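Asunto: Re: [lista-lectura] ¿Dónde dejamos los libros que vuelven?
De: Usman Arain
Fecha: 6 de marzo de 2026

¡Hola a todos!

Perdonad que conteste tan largo, pero es que llevo toda la tarde dándole vueltas a lo de las devoluciones y ya que me pongo, lo suelto entero. Copio el trozo al que respondo:

> Lo de la caja de cartón no funciona. Los libros llegan abajo con las
> esquinas dobladas y luego hay que sacarlos todos para encontrar uno.
> El último de Sakine apareció debajo de los catálogos de Parkmont,
> que además son de octubre y no los quiere nadie.
> ¿Alguien tiene una idea mejor que no sea comprar otra estantería?
> En la sala de Mirani ya no cabe nada más contra la pared.
> Y por favor, si devolvéis algo, avisad por aquí.

Tienes toda la razón con la caja, yo mismo le destrocé la cubierta a uno por meterlo a presión (ya lo repuse, tranquilos). Os cuento lo que he montado en casa, que a lo mejor sirve para la sala.

Tenía las dos mesas una detrás de otra y era un pasillo imposible. Las he puesto en L, la blanca y la verde clarito, y el cambio es enorme, ¡no sé cómo no lo hice antes! La verde queda un pelín más baja y eso me fastidiaba bastante, pero al final me viene bien: en la blanca pongo lo que estoy mirando en ese momento y en la verde lo que se queda. Las dos las tenía ya, así que gasto cero. La blanca está rayada de tanto arrastrar cosas por encima, a ver si alguien sabe con qué se quita eso, que con el limpiador normal no sale.

Y encima de la verde, pegado a la pared, un archivador de sobremesa blanco de esos para revistas, con separadores. Era de la oficina de Fatunmont, lo iban a tirar cuando se mudaron y me lo llevé debajo del brazo en el autobús. Tiene sus golpecitos, pero aguanta. Los libros de bolsillo entran de pie, se ven los lomos y se saca uno sin tirar los demás. Mi idea sería un hueco para lo que acaba de volver, otro para lo reservado y otro para lo que hay que forrar o pegar. Si alguien prefiere otro reparto, encantado, yo no me caso con nada.

Lo que sí pediría es dejar el libro boca abajo en la mesa hasta que alguien lo apunte. Suena a manía, ya lo sé — pero el código de barras está detrás, y así quien apunta no tiene que ir dando vueltas a todo el montón. Con la lista que lleva ya 2.963 entradas, teclear títulos a mano es una paliza y se cuelan erratas (tenemos el mismo libro tres veces con el autor escrito de tres formas, buscadlo y reíos un rato).
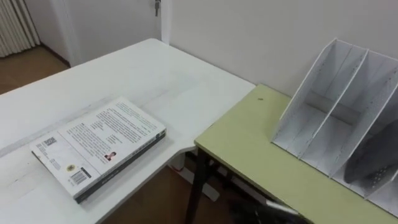
El rincón de las devoluciones, con un libro pendiente de apuntar.

Para la sala de Mirani haría falta un archivador parecido. He visto uno de segunda mano con 4 huecos, 72 cm de largo, y habría que medir si entra al lado del radiador. ¿Alguien pasa por allí con un metro? Yo no puedo hasta dentro de unos días.

Ah, y los catálogos de Parkmont me los llevo yo al contenedor de papel, que pesan lo suyo.

Un abrazo,
Usman

P. D.: Tengo dos libros de la lista en casa desde hace siglos. Los devuelvo en la próxima reunión, prometido — y aviso por aquí, como toca.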